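Port concession at Plastdale - influence or only business?

Forum: Regional Strategy and Foreign Policy
Started 1 June 2025

skerry_lane
I have read the Tarkell paper on the Plastdale port concession two times now and I would like to hear other opinions. For those who did not read it: the authors say that the foreign operator got political influence over the island government by paying for the second terminal, and that our side should answer with a bigger loan. They use three headings, which are interest, leverage and will. My problem is with the second one. They measure leverage only by debt. But the island has 4 creditors, and the port operator is not the largest of them. If debt gives influence, then why does the paper not discuss the others?

mudflat77
Because the others do not run a port. A bank wants its money back. An operator decides which ship waits and which ship goes in. I think Tarkell is right to treat it separately, even if the chapter is badly written.

skerry_lane
Then they should call it access, and write a chapter on access. In the text it is debt, debt, debt, and on page 23 suddenly "control of the harbor" without any step between.

old_ledger
Page 23 annoyed me too. Also the footnote there goes to the Pietrzak survey, and that survey asked business owners in the capital. Plastdale is on the other side of the island. People there have different worries, mostly fishing rights and the road.

mudflat77
The survey is still the only one we have. What would you use instead?

old_ledger
Voting records in the assembly. They are public and they are boring, so the think tanks do not read them.

quiet_isthmus
English is my third language so please forgive me if I am not exact. I worked for 2 years in a trade office in the region, and I want to add something about the word "influence", which in this thread is used for different things. When the operator asks the ministry for a faster customs procedure and gets it, this is influence, but a small one. Every big company does it. When the government changes its vote in an international body, it is another kind. The paper puts both in the same table, and the reader believes they have the same weight.

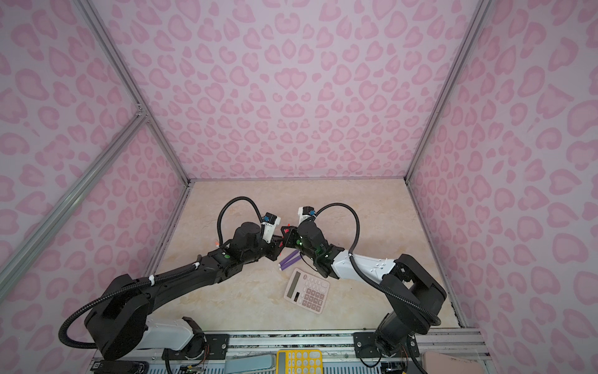 I would separate them by asking what the government lost by saying yes. For customs it lost nothing, and maybe it gained. For the vote it lost the good will of its neighbors, so somebody had to offer it something in return. The paper does not look for this offer. It only says that the vote came in December, after the terminal contract, and lets us draw the line ourselves - this is not enough for me.

mudflat77
Fair, but you will never see such an offer on paper. If we wait for proof of that kind, we will always be too late with our policy.

quiet_isthmus
I agree that we can't wait for full proof. But a larger loan is also expensive, and if the reason was fishing rights, the loan will change nothing.

skerry_lane
Has anybody compared it with Skindetti? Same type of concession, and the government there took back the lease after the election. The operator complained and then left.

old_ledger
Skindetti had a second port and could afford to be brave. I would be careful with that comparison.

mudflat77
Agree with old_ledger for once. I still support the loan, only smaller and tied to the road.

quiet_isthmus
A loan for the road I could support too. I will look in my old notes for the customs figures and post them in this thread, if they are still readable.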